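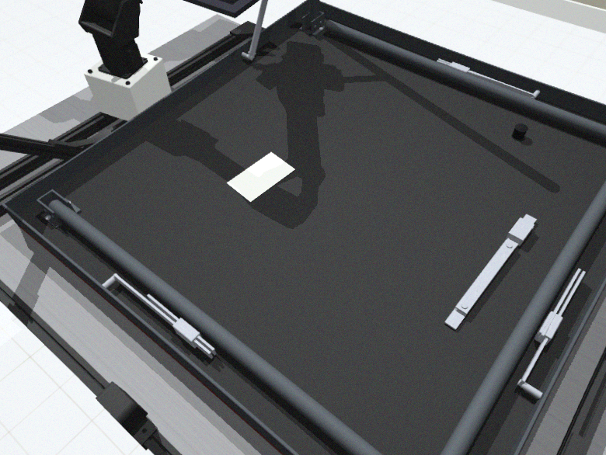 Diltthorpe plant sets aside money for two robot arms

January 26, 2023

Gatden has approved the purchase of 2 robot arms for its assembly shop at Diltthorpe, with delivery planned for April. The budget is £226,000 and covers the arms, their bases, work trays and fitting.

The company has been planning the cells in simulation before placing the order. Haziq Majimbun, who drew up the equipment plan, said the layout work had changed what went on the shopping list.

"We had priced a bigger arm," he said. "Once we had the tray and the parts set out in the model, we could see we were paying for reach we didn't need."

Two suppliers, Dimine and Ismail, were asked to quote. Dimine was chosen for the arms — its price included 10 days of operator training — while Ismail will supply the trays and brackets.

Almost 69 per cent of the money will be spent this financial year. The rest is held back until the first cell has passed its acceptance tests. Spare parts and servicing will come out of the existing maintenance budget.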